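Hevach Pouch Set

Bimanual recordings of one small chore: working the zipper on a clear plastic bag. Collected in February by Annunziata Vitale and Pierina Guerra for the Istura project, which asks which household and packing jobs a two-arm setup can take over from a person today.

Contents

347 episodes from 14 sessions. Each episode has fixed-camera video, joint positions for both arms, gripper opening, and a one-line task note. 46 episodes are held out for testing. Please don't train on them if you plan to report numbers against ours.

Why bags

Thin plastic is still hard for machines. It folds under a fingertip, it shines, and it moves when the arm only meant to touch it. A person holds one end of the zipper and runs the other hand along it without looking. Our arms need both grippers near the closure. 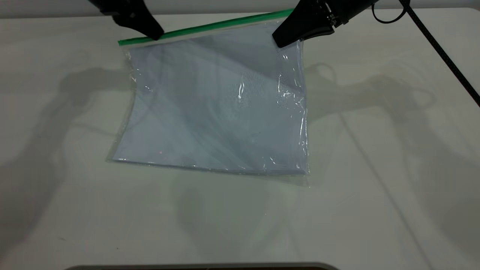 Both grippers at the green zipper strip, bag flat on the table.

Episodes were scored by hand into 4 outcomes: done, partly done, dropped, stopped by operator. Partly done is the one to be careful with. Annunziata and Pierina disagreed on some of these, and both scores are kept in the notes column.

Known problems

- Glare on the plastic throws off depth. Treat depth on the bags as missing.
- Arm shadows fall across the table and move with the arms. A model can learn the shadow in place of the bag.
- Sessions recorded on the Ogilvie controller have a short lag in the gripper channel. They are flagged in the session file.
- One table, one background wall. Don't expect results to carry over to a kitchen counter.

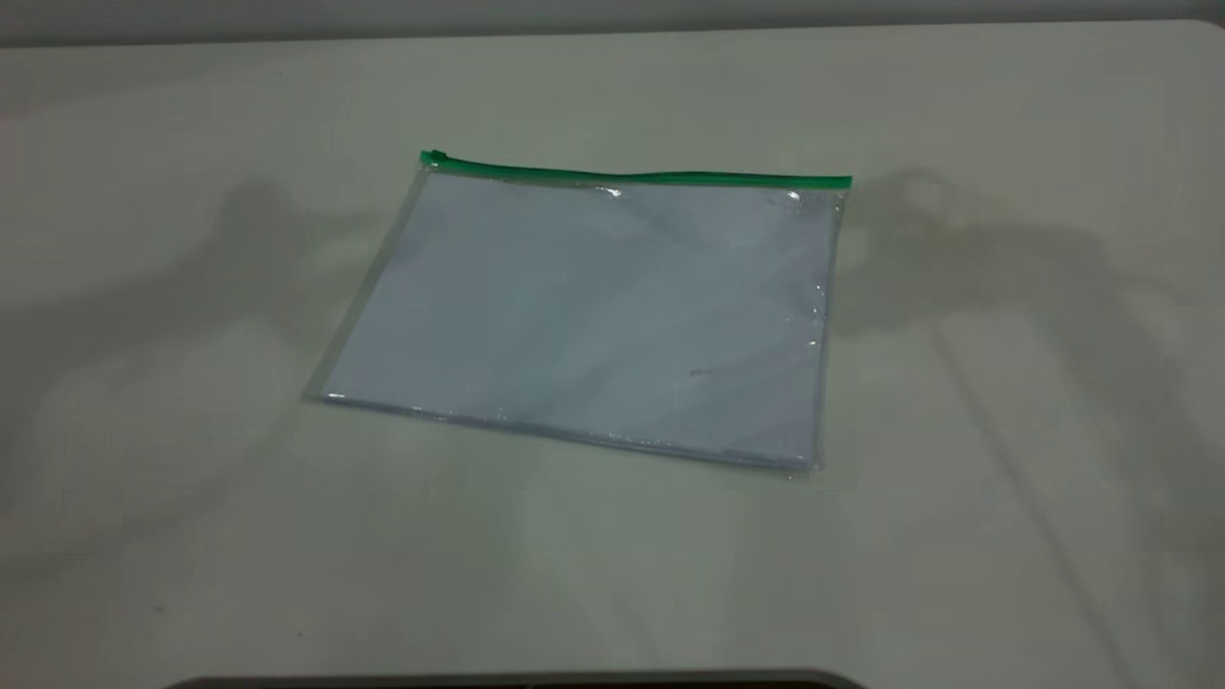 Can a policy trained on this set close bags in a working packing line?
Not by itself. It may help as a starting point, but a line adds speed, mixed bag sizes and people reaching in, and the set covers none of that.

Loading

The Flumoline reader opens the files directly. Older versions drop the notes column without a warning, so update first.

Corrections go to Pierina Guerra. She merges them on Wednesday.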